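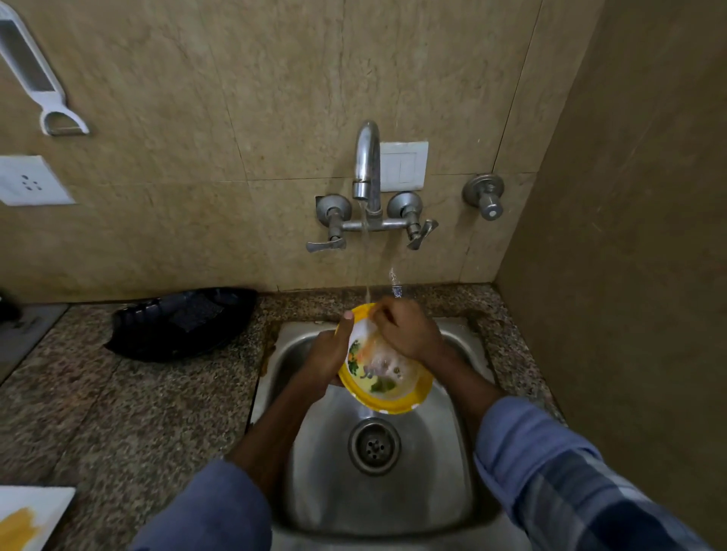 About Kandach

Kandach tests grippers, arms, cameras and controllers for people who are thinking of buying them. We have a workshop in Derholm, with two test kitchens built to household size. Most of our customers make or run robots that handle dishes, food and laundry.

We do not sell hardware and we take no commission from anyone who does. You send us the parts, or tell us which ones you want compared, and we fit them, run them and write up the results.

How we test

Every job starts with a person doing the task by hand, recorded from head height. Washing a plate under the tap is one we use a lot. One hand holds the rim while the other rubs the surface under the water, and both hands get in the way of the camera. A gripper that does well on a dry plate on a bench may do badly at a small sink, and we would like you to know that before you order thirty of them.

After that we run the same task on the hardware. A standard comparison is 30 runs for each gripper, with the arm, camera and controller kept the same. If you want cameras compared, the gripper stays the same and we change the camera. Failed runs go in the report along with the good ones.

Our records now hold 3,582 test runs, of which 1,768 involve water. Customers can ask to see the results for any part we have tested, unless the maker sent it to us in confidence.

Our rigs

Arms are mounted on the Usmani frame, which we designed ourselves and which bolts to a worktop or a floor plate. Timing and logging are done by Vurnix, our own software. Both are available to customers who want to repeat our tests on their own site.

Visiting

The workshop is open to customers on Wednesday afternoons by appointment. Please bring gripper fingers already fitted to their mounting plate if you can, as changing them takes up a good part of a visit. Parts sent by post should be marked with your job number.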